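Does a Gripper Really Learn to Tidy Up?

People love to say that robots "teach themselves." Don't believe it too fast. At Drukthorpe, a person does each job first, holding a pair of grippers, and a robot copies it later. Somebody has to look after those grippers, too.

Maeve Nic Giolla sets them up every Wednesday. She wipes the pads, tries the jaws, and looks hard at the square black-and-white markers. Cameras use the markers to work out where a gripper is. A smudge can fool them.
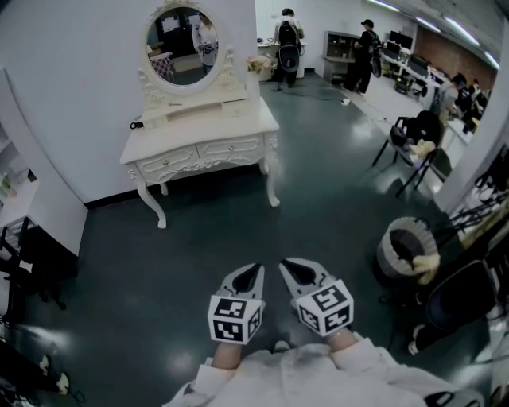

Why not just buy a smarter robot?
A smarter robot would still need clean parts. If the jaws don't close evenly, it learns from bad examples.

Maeve keeps a list of 6 checks. She used to have a longer one, but half of it was about polishing, and she doubts polish ever helped anybody. The check she trusts most is dull: close the jaws slowly and see if the tips meet.

The people who sell these tools say the pads last for 2,000 squeezes. Maybe. Maeve has swapped a pair after nearly half that, so she goes by how they look and feel.
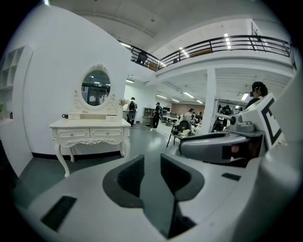
A gripper up close, with its two dark grey finger pads.

When a pad wears smooth, both get changed together. Then the list starts over from the top.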